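Bed throw

A bed throw, also called a bed scarf or simply a throw, is a small blanket laid over the lower part of a made bed. It is too short to sleep under and too warm to ignore in June. Most guests move it to the nearest chair within minutes of arriving.

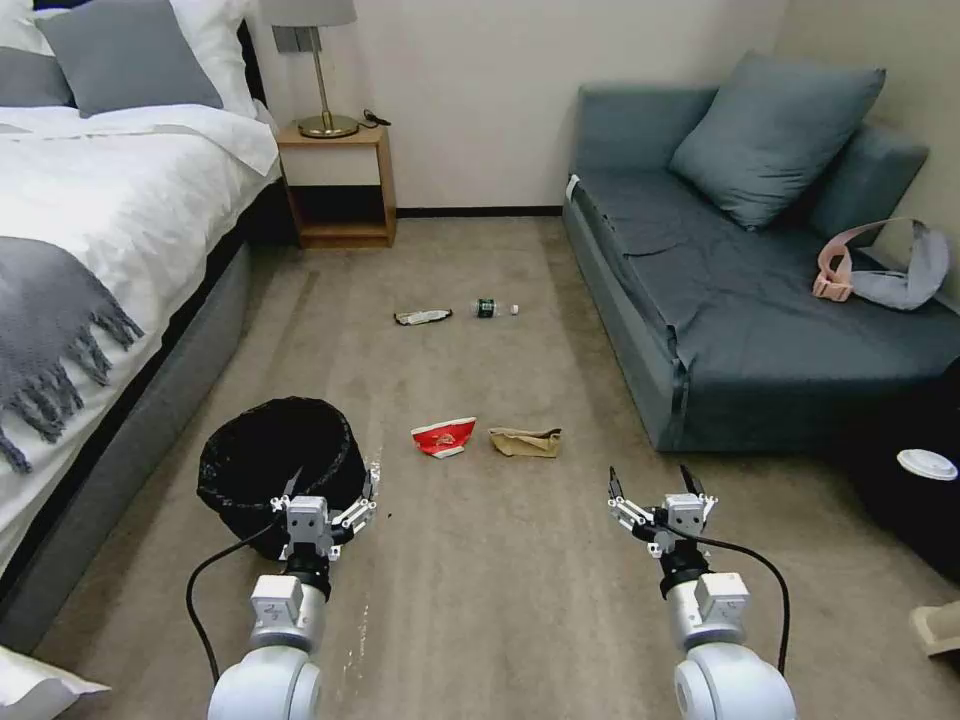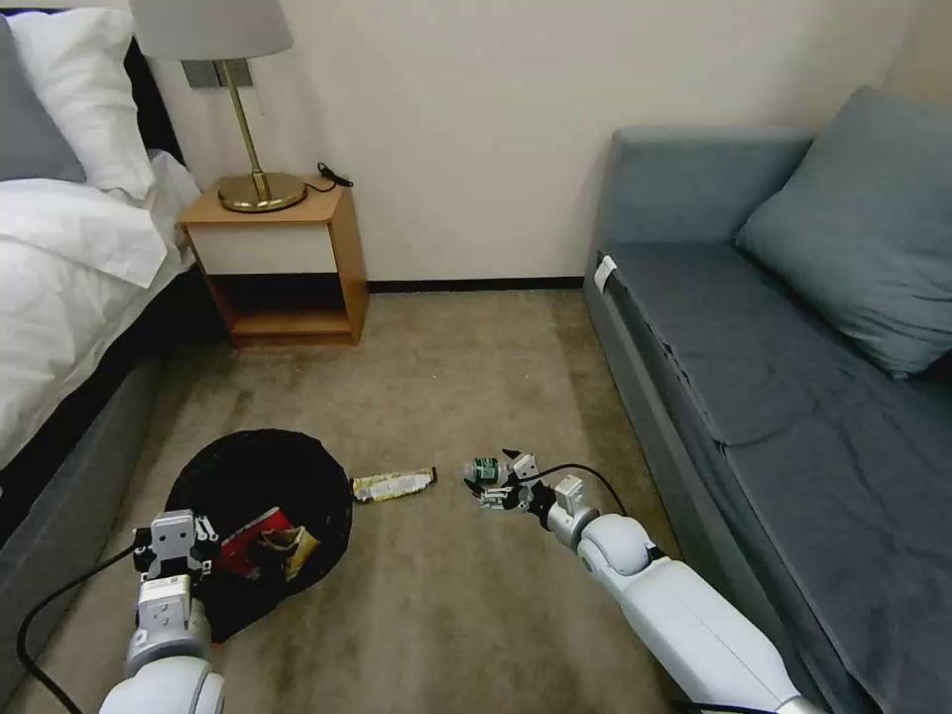
Bedrooms with a bed on the left and a sofa on the right. The first has a grey knit throw with a tasselled fringe.

Origins

The throw is usually traced to travellers who lay down in their boots. The inns of Gokley are said to have kept a strip of old blanket at the foot of each bed for this purpose, and to have washed it when it could stand unaided. The neighbouring town of Mukgate makes the same claim, with the same blanket.

Types

Knitted throws are soft and catch on everything. Woven throws, such as the Takar, wear better and are sold with a 14 cm fringe, which tangles in the wash. The Wojcik has a fringe on all 4 sides and is mostly given as a wedding present.

Placing

Hotel manuals disagree on whether a throw should lie flat or look as if it had been dropped. The dropped look takes 2 people and a good deal longer.

See also

Bolster
Counterpane
Valance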